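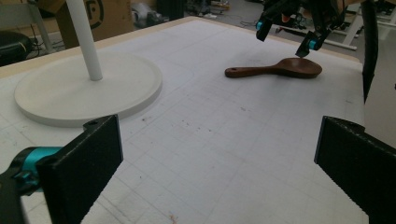

How many times do you have to show a robot a task before it gets it? More than you want to, and for hanging a wooden paddle on a stand I was at 110 before the results were worth writing down.

I've been doing this since August, mostly in the evenings, with a pair of hand-held grippers. You hold one in each hand, squeeze to close the fingers, and do the job yourself while everything gets recorded. The arms get the recording later. I had done remote control before this, on the Bonsu rig at Fonham, and I wanted to compare the two while I still remembered what the other one felt like.

Remote control is slow. With the Bonsu I sat in a chair with a controller and watched the arm do what I told it, a little late. A simple pick took me most of a minute on a bad day. The good part is that whatever you record, the arm can do, since the arm just did it. With the hand-held grippers I can get through a demonstration in a few seconds, but I can also do things with my wrists that no arm is going to copy. I threw out a lot of my first batch for that. My elbows were all over the place and the playback kept asking for poses the arm couldn't reach.

The task goes like this. The paddle starts flat on the table, in a different spot every time. One gripper picks it up by the head, the other takes the handle, and then the hole in the end of the handle has to go over a hook at the top of the stand. Picking up something flat is the hard part. The fingers want to slide over the top of it. What works for me is to come straight down, touch the table lightly on both sides of the wood, and then close. If I come in at an angle I push the paddle away and end up chasing it.

My first 54 demonstrations were too neat. I had the paddle in nearly the same place each time, and I never missed. The trained policy did fine as long as nothing went wrong, and when it missed the grab it carried on to the stand with nothing in its fingers. Benedicta Zakaria looked at the recordings on a Friday and told me to start making mistakes on purpose. Miss the paddle, stop, back up, try again. I felt silly doing it but it helped more than anything else I changed.

She also told me to slow down near the stand. I was rushing the last bit – the hook is small, and I was getting it on by feel, with a little wiggle I didn't know I was doing. The robot has no feel to speak of in this setup. Now I stop just short of the hook, line up the hole where the camera can see it, and push on in one move.

Where it stands now: the pickup is good and the handoff is decent. Hanging works around half the time, and when it fails it's usually the hole landing beside the hook. I switched the training over to Dandow last week and haven't seen much difference yet, except that it's easier to throw out single recordings without redoing the whole set.

Next I want to try it with two paddles on the table, and after that a Pamari arm if the loan comes through. I'm also going to redo the early batch – my hands have gotten better and those recordings are dragging the rest down.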